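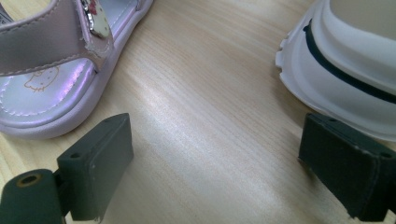

Golshifteh Nazari told us that she had stopped thinking of the posted books as borrowed at all. They came in a card sleeve, they sat by the bed, and when she had finished one she put it back in the sleeve and left it by the front door until somebody was going past a postbox. Library books, she said, were different: "Those have a date on them. I know when I'm late."

Figure 4. Child's sandal on a wooden tabletop.

4.3 Keeping and returning

The households in the study used two sources of borrowed books side by side. The first was the branch library at Stesano, which lends without charge for three weeks and allows two renewals. The second was Zonura, a postal service that charges a monthly fee and sets no return date, but sends the next title on a member's list only when the last one has come back. Of the 147 households that returned our first questionnaire, 38 were using both at the time, and it is these 38 that this section deals with.

We had expected the two sources to compete. Earlier in the project we assumed that a household paying for books by post would visit the branch less often, and the questionnaire was partly written with that in mind. The interviews gave a more mixed account. Several people said they went to the library as often as before, mainly with children, and used the postal service for adult fiction that had a long reservation queue at the branch. Others had let their library visits drop but had started again once the postal books began to pile up unread.

The lack of a due date was described by most people as the main attraction of the service when they joined. It was also the feature they complained about most after a few months. Oğuzhan Başaran kept one novel from November until March. He did not like it and did not want to send it back unfinished, so he paid the fee for each of those months and received nothing else. When we asked whether he would have kept a library book in the same way, he said that the reminder would have settled it for him, and that he would have returned it at the second renewal without feeling bad.

Firouzeh Sharifi had the opposite experience. She reads quickly and was sending books back within a day or two, so that most of her time as a member was spent waiting for the post. She had worked out what each title was costing her and found it acceptable, though she noted that the figure rose sharply in any month with a holiday in it. Her list had 100 titles on it, the most the service allows, and she rarely received anything from the top ten. This last point came up in nearly every interview. Members may put their list in order, but the service sends whichever title near the top is in stock, and new books are seldom in stock.

The branch has the same difficulty with new books and handles it in a different way. A reader who reserves a title at Stesano is given a place in the queue and can ask for it at the desk or look it up at home. People who used both sources often mentioned this. They did not mind being a long way down the queue as long as they knew where they were in it. Kamran Mahmoudi had checked his place for one biography every morning before work, and said he had more or less lost interest in the book by the time it arrived but had enjoyed watching the number go down.

Two households did not fit this pattern. In both, one adult managed all the borrowing and the others were unsure which books had come from where. Library books had been posted to Zonura by mistake, and in one case a Zonura book had gone through the returns slot at the branch, where it stayed behind the desk for several weeks. Staff at Stesano said this happened often enough that they now keep a shelf for such items. We did not ask about it in the questionnaire and cannot say how common it is among the other households.

Cost was raised less often than we had expected. When it was, people compared the monthly fee with the price of buying new paperbacks and hardly ever with the library, which they thought of as already paid for. Library fines were mentioned with more feeling than the fee, although the amounts were much smaller. Kavinda Wijesinghe had cancelled his membership of the postal service without complaint but still remembered a fine from his time at school — and the title of the book.

Reservations at the branch are taken up again in Section 4.4, using the desk records.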